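Leveling a Long Table on an Uneven Floor

A table that rocks by even a small amount will loosen its own joints over time. The procedure below applies to any four-legged table with threaded feet. For tables without threaded feet, see Shimming.

You will need a spirit level at least 400 mm long, an open-end wrench that fits the foot nuts, a pencil and a flat straightedge.

1. Clear the top and move the table to its final position. A level setting does not carry over to another spot on the floor.
2. Turn all four feet fully in, then back each one out two turns.
3. Press down on opposite corners in turn. If the table rocks, mark the leg that lifts.
4. Lower the foot on the marked leg until the rocking stops. Do not tighten the nut yet.
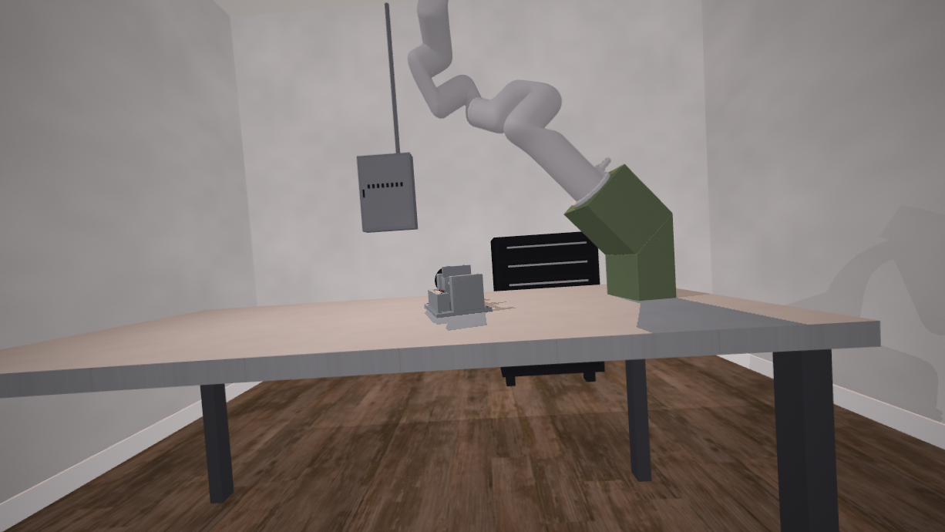
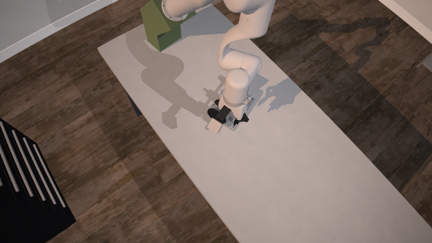
Furniture and Fixtures: Tables

5. Set the level along the length of the top, near the middle. Raise both feet at the low end by equal amounts until the bubble is centered.
6. Repeat across the width. On tops longer than 1,000 mm, take a second reading near each end.
7. Check for rocking again, then tighten the nuts against the legs while holding each foot still.

Shimming

Use hard plastic or steel shims. Cardboard compresses under load and the table will need to be reset. Keep the stack under any one leg to 7 mm or less. Above that height, fit a longer foot or cut a solid block to size.

Recheck after about 43 days of normal use, and again whenever the floor is refinished.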